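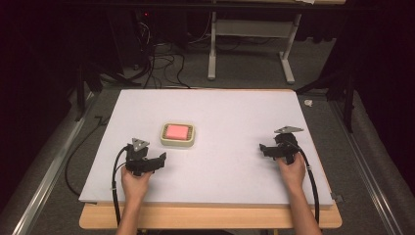 Laying out a seated workbench
Week 4 handout, Introduction to Work Design
September
By the Work Design teaching team, Gebretsadik Institute of Applied Studies

These notes go with the Tuesday lecture. They cover the physical arrangement of a bench where one person sits and works with their hands: sorting, light assembly, mending, packing, dental and optical work, laboratory preparation. Vehicle cabs and computer desks come later in the unit.

Start with the task

A common mistake in student reports is to begin with the furniture. The report opens with a bench height and a chair catalogue, and the work gets fitted in afterwards. Begin by writing down what the hands do, in order, for one full cycle. A cycle is everything between picking up one item and being ready to pick up the next.

Write each step as a verb and an object. "Lift cover." "Turn cover." "Press clip." If a step needs the word "and", split it. Keep going until someone who has never seen the job could follow the list without asking you anything.

Then mark each step with L, R or B, for left hand, right hand or both. Most lists will show one hand doing far more than the other. At the Stetuter lamp workshop, which we use as the running case this semester, the left hand did little except hold the lamp base still while the right hand did everything else. Holding is work. It loads the forearm even though nothing moves, and it is easily left off the list.

Bench height

The height that matters is the height of the hands, which may be well above the bench top if the item is tall or sits in a jig. Measure from the floor to the point where the fingers meet the work.

For general light work, the hands should be at or slightly below elbow height with the upper arms hanging loosely. Fine work that needs close vision goes higher, with the forearms supported, so that the neck does not have to bend as far. Work needing downward force goes lower, so that body weight can help.

These three rules pull against each other when a job mixes fine and heavy steps. If the heavy step is rare, set the height for the fine work and find a tool for the heavy step. If both are frequent, consider splitting the job across two benches or using an adjustable one. Adjustable benches only help if people adjust them. At Stetuter the crank handles had been removed because they caught on aprons, and the handles were in a drawer in the office.

Fixed benches should be set for the taller worker, with a footrest for the shorter one. A tall person can't be helped at a bench that is too low.

Reach zones

Picture two arcs drawn on the bench. The inner arc is swept by the hand with the elbow bent and close to the body. The outer arc is swept with the arm straight. We call these the primary and secondary zones. Anything past the outer arc needs the trunk to lean, and is out of reach for design purposes.

Place items as follows.

Anything handled every cycle goes in the primary zone. Anything handled several times an hour goes in the secondary zone. Anything handled a few times a shift can go on a shelf or trolley, preferably where the worker has to stand to get it. A short stand is useful and should not be designed out.

The two inner arcs overlap in front of the chest. That overlap is the best space on the bench and it is small. Keep it for the work itself. In site visits we regularly find it occupied by a parts bin or a clipboard, with the actual work pushed to one side and the worker twisted to follow it.

Draw the arcs for the shortest likely user. Do it with butcher's paper taped to the bench and a marker in the person's own hand. Templates from textbooks are fine for a first sketch but they assume a posture, and people sit differently once they are tired.

Containers and parts

Shallow, open containers are quicker to pick from than deep ones. The lip should face the worker and be low enough to slide a small part over with one finger. Round-bottomed bins are better than square for small loose parts, which collect in corners.

Put containers in the order of use, running from the outside towards the middle on each side. Left-hand parts on the left, right-hand parts on the right. Reaching across the body is the most common fault found in student layouts. Check for it by running through the cycle slowly with your own arms.

A container should stay where it is put. If it slides when a part is picked out, the other hand will come over to steady it, and that movement will not appear on anyone's task list. A rubber mat, a shallow recess or a strip of timber along the back edge will do.

Surfaces

The bench top should be matt. Gloss finishes reflect overhead lights into the eyes and people respond by tilting their heads, often without noticing. Colour should contrast with the parts. Pale parts on a pale surface are slow to find, and so are dark parts on a dark one. Where a job uses both, pick a mid tone for the bench and put the parts on coloured liners.

Round the front edge. A square edge presses into the underside of the forearm, and the pressure is greatest at the very place where there is least padding. A length of split foam tube is an acceptable temporary fix. It gets dirty and needs replacing.

Cables, hoses and cords for hand tools should come from above or from the rear wherever possible. When they must come from the front or side, leave enough slack for the full reach and clip them at one point so the weight is not carried by the tool.

Lighting

General room lighting is rarely enough for fine work. Add a task light on the side opposite the working hand so the hand does not shade the work. For two-handed work use a light on each side or a wide diffused source overhead. Ask older workers separately about lighting. They need more of it and may not say so in a group.

Seating

The seat should allow both feet flat on the floor or on a footrest, with clearance above the thighs. Drawers mounted under the bench top are the usual obstruction. At the Farora depot every bench had a shallow drawer across the full width, and most people sat sideways or well back to avoid it. Removing the drawers cost nothing. Finding somewhere else for the contents took most of a week.

Armrests are a matter of preference for bench work. They get in the way of sideways reaches.

The Stetuter case: before and after

Students should read the case file before the tutorial. The figures you need for the exercise are given here.

Before the change, the observers recorded 100 consecutive cycles at one bench. In 93 of them the worker reached past the outer arc at least once. The item reached for was nearly always the same roll of backing tape, mounted on a bracket at the rear of the bench. Average cycle time was around 17 seconds.

The bracket was moved to the right side, inside the secondary zone. Nothing else was changed in the first stage. Cycle time barely moved. Shoulder complaints dropped over the following months, though the group was too small to make much of this, and two people had changed jobs in the meantime. Do not write in your report that the change "proved" anything.

The second stage introduced a holding jig for the lamp base, which freed the left hand. It was made by Ullberg, a local joinery, and the first version was too tall. It raised the hands well above the elbow. The second version was recessed into the bench top. Ask yourself which of the two height rules above was missed in the first version, and whether the task list would have shown it.

Tutorial exercise

Choose a seated task you can observe or do yourself. Shelling peas, wrapping cutlery, sewing on buttons and sorting mail have all worked well in past years.

Write the task list and mark the hands. Draw the bench from above with both arcs. Mark every item and note how often it is handled. Then draw a second plan with no more than 4 changes, and say which change you would make first if you were only allowed one.

Bring both plans on paper. Photographs of the bench are welcome but don't replace the drawings. Ask permission before photographing anyone at work, and leave faces out.

Reading

Chapter on hand work in the unit reader, excluding the section on standing benches. The Stetuter case file, parts A and B. The Farora site notes are optional and are held at the library desk on short loan.

Last updated: September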